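Mindful Living > Sitting Practice > Guides

Section 3: Getting your Kuleo bell timer ready for the first sitting

Welcome, and do take your time over this part. The Kuleo will wait quite happily while you make a cup of tea, and the settings you choose today can all be changed later.

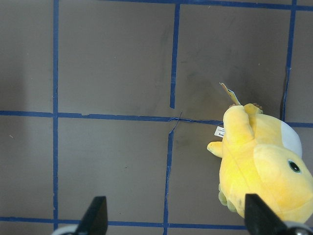

By L. Gouveia
Customer Guides Writer, Flastard

1. Choose a quiet spot and set the timer down within easy reach of your cushion or chair.
2. Hold the centre button until the bell sounds, then let go. The first note is a soft one, so listen out for it.
3. Turn the dial to the length you would like. You can have up to 80 minutes, though a short sitting is a lovely way to begin.
4. Press the button twice to add a closing bell, if you'd like one.

Note: if you turn the dial during a sitting, the timer starts again from the beginning. 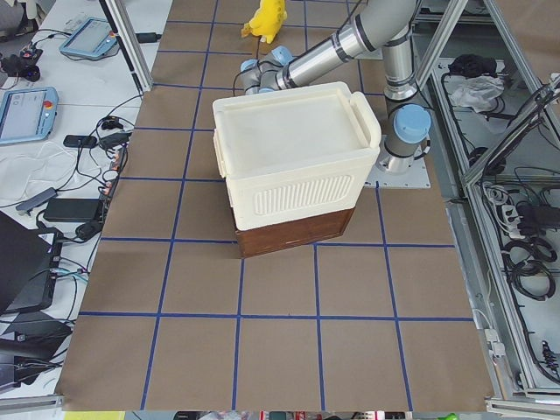 Could you please mention the opening pause, a reader asked us in July, as I kept thinking mine had stopped! Quite right, and we're sorry it was missing from the earlier guide. The Kuleo leaves two minutes of silence before the opening bell, so that you can settle your legs and shoulders and let your breathing slow down by itself.

5. To shorten the pause, hold the button and turn the dial to the left.
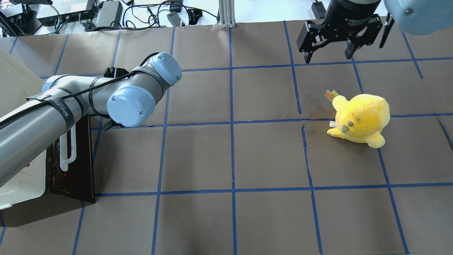
6. Set the volume last of all, sitting just as you mean to sit, with your eyes closed if that's your habit (the bell always seems louder that way).

Caution: don't hold the timer against your ear to test the bell. Keep it away from baths, candles and incense.

Settings for the Jistolholm evening programme are in Section 4.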